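**The Drum Major Who Came From the Chemistry Lab**

When the marching band of Trunham College lost its drum major in August, two weeks before the first home game, the band director put a paper on the door of the rehearsal hall and waited. Only one student wrote her name on it. Nesma Ragab was a junior in chemistry, she played third clarinet, and she had never led anything bigger than a study group.

"I thought there would be a line," she told me. "I signed and then I went to eat."

The band had 71 members that year, and many of them did not know her name. Emmanuel Nzioka, who played the sousaphone, remembers that the first rehearsals were very quiet. She gave the beat too small, so the back rows could not see it. He told her this after practice, and the next morning she was on the field alone at six, moving her arms in front of the empty bleachers.
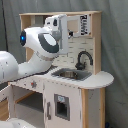

By the game against Pleseck State she had the back rows with her. The halftime show was an old one, with the slow turn that alumni call the Gate, and it had not been tried for 23 years. Brian Kashindye, class of 1988, marched in the last one. He drove 170 miles to see it again and he stood during the whole show, even though the people behind him complained.

Trunham lost the game by 4 points. In the student paper, the Gate received more space than the score.

Ragab kept the position for her senior year also. She still has the white gloves, but the tall hat belongs to the college, and it is kept in a glass case in Massawe Hall beside the homecoming crowns. The card in the case spells her first name wrong. She wrote to the alumni office about it once and received a nice letter asking for a donation.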